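Care of the wrist camera and fingers on the Lomness cell

Posted in July, under Maintenance

It has been the practice of this blog to record the upkeep of our small bench cell as the work is done. The present entry concerns the wrist camera and the two gripper fingers, which were refitted after the mounting plate had worked loose. The procedure is the one Nomvula Lekota wrote down when the cell was first installed, with certain amendments of my own.

Refitting the plate

The arm is to be parked, the supply isolated and the air line vented before any screw is touched. Four screws hold the camera plate to the wrist. They should be tightened in a diagonal order, first by hand and then with the short key. The cable is afterwards led back through its clip with enough slack for a full turn of the wrist. On two occasions in the past it was drawn too tight, and the connector suffered for it.
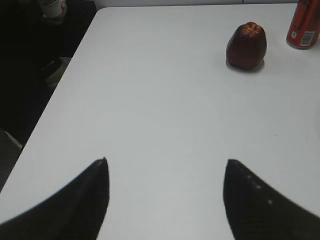
Once power has been restored, the angle of the camera must be settled before the fingers are adjusted. The Citine software will accept a fairly wide error here without complaint, and for that reason I do not rely upon its message alone. The fingers are opened wide and the live view is examined by eye. Both tips should come up from the bottom, one on either side, with clear white table between them and the far edge of the table still in view. An object placed well forward, such as the apple, should be visible whole. If the far edge is lost, the plate has been seated too low and the screws must be slackened again.

Centring the fingers

The fingers are then brought over a small item and the view is checked a second time. The item ought to lie in line with the gap, and the two tips should stand level with one another. Where one tip leads, the zero position is entered afresh in the Nivport controller, and the fingers are opened and closed 10 times before the check is repeated. I allow 30 minutes for this stage. A round item is preferable to a square one, as a square block may be nudged straight by a finger and so conceal a small error.
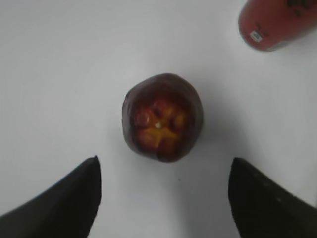
Routine attention

The tabletop is wiped before each session, and crumbs or marks are removed from the working area. The lens is cleaned with a dry cloth only. The finger screws are examined every 8 weeks, and any change to the zero position is entered in the log with the old value beside the new. I have still to replace the cable clip, which has lost much of its grip, and the part is on order.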